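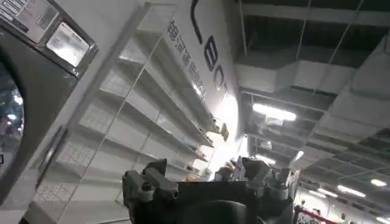

Zsófia Erdős wrote:
> Does anyone on the Prarnholm list know if the big washers will take a king comforter? Mine has been waiting since April.

Home | Threads | Search | Join
Print this message | E-mail this message

Vol. 31, message 559

Dear Zsófia, and hello to everyone else with a comforter on their conscience! I washed mine in one of the front loaders, and it went in with room to turn. Go easy on the soap, please, and feel along the rubber rim for socks before you shut the door.

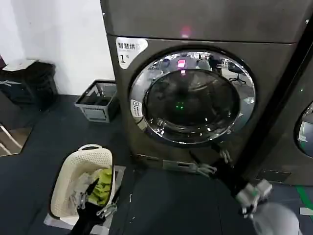 Vol. 31, message 559, page 2

I do mine alone, with no towels in with it.

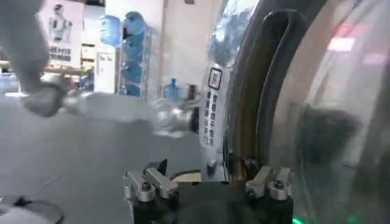

DRYING

Low heat, and stop to shake it out twice.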